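Three Winters in the Dendedetti

When I finally got Normand Zacharias on the phone, he was parked behind a feed store with the awning half out, waiting for a part. I asked him which part and he laughed for so long I thought we'd lost the connection.

"The step motor," he said, once he'd got his breath back. "The little one that makes the step come out when you open the door. I've been jumping down like a teenager for two weeks, and I am not a teenager."

Normand and his partner, Yaowalak Limsakul, have been living full time in a motorhome they call the Dendedetti. I had to ask about that too, of course. It was what Yaowalak's little niece called it the first time she saw it pull up, and no one in the family has ever been able to work out what she meant, but it's painted on the back now in blue letters (Yaowalak did the lettering herself, and she'd like you to know the second D was windy).

I'd wanted to talk to them because so many of you write in asking about staying put. Most of us have the traveling part down. It's the cold months that send people into a tizzy, and these two have now spent 3 winters in the thing, the last of them at a campground called Wunderlich, up high enough that the other campers left in November and didn't come back until the mud dried.

"We didn't plan it," Yaowalak told me. She had taken the phone by then so that Normand could go and see whether the delivery truck had come. "We were going south like everybody. Then the owner asked if we'd like to stay on and watch the place, and the site would be free, and Normand said yes before I had my shoes on."

I asked her how the first month was, and she thought about it for a while.

"Loud," she said. "You wouldn't think so, would you? But the furnace is loud, and the wind gets under the skirting and hums. I slept with a hat on, partly for my ears and partly for the noise. After Christmas I didn't hear it anymore. Now when we stay in a house with my sister I lie there and wonder what's wrong."

They burned more propane than they had figured on. Their bill for the coldest month came to 294 dollars, and Normand, back on the line and still without his step motor, wanted me to put that in print, as he had bet Yaowalak it would go over 300 and she has been collecting on it ever since in the form of foot rubs.

"Six dollars!" he said. "I lost by six dollars. If I'd made one more pot of chili I'd be a free man."

He is a talker, Normand, and I say that with love, being one myself. We went off for quite a while on the subject of water hoses. They tried a heated one first, a Kimura, which he liked very much until he ran over it with the tow car. After that they gave up on being hooked up at all and simply filled the tank every Friday, when the owner's son came by to plow and could help hold things. They got so careful with water that Yaowalak could do the dinner dishes in a mixing bowl. She still does, she says, even in August with a full hookup and a spigot right outside the door.

What about work, I wondered. A free site is a lovely thing, but it doesn't buy groceries or step motors. Yaowalak keeps the books for a couple of small shops back home, and Normand picks up whatever is going wherever they stop, a few weeks here and a few weeks there. He's counted pumpkins, he's parked cars at a county fair, and he spent one spring sorting returned camp stoves for an outfit called Fandus, a job he describes as "mostly shaking boxes and listening."
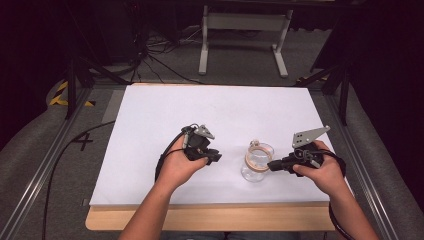 "I like being the new fellow," he said. "I like it when somebody has to show me where the coffee is. Forty years I was the one who knew where the coffee was, and I was tired of it."

Yaowalak, who had evidently been listening in, called out from somewhere behind him that he still couldn't find the coffee in his own kitchen, and it's a kitchen you can touch both ends of.

I asked if they'd go back up to Wunderlich this year. There was some discussion at their end, with a hand over the phone, and I drank my tea and waited. Normand would go tomorrow. Yaowalak would like one winter with oranges on the trees, and has her eye on a park roughly 400 miles south of where they're sitting now, one with a laundry room and a card night and a good deal of sun.

"We'll see what the step motor says," was how Normand left it. A truck had just turned in off the road, and he had to go and find out if it was his.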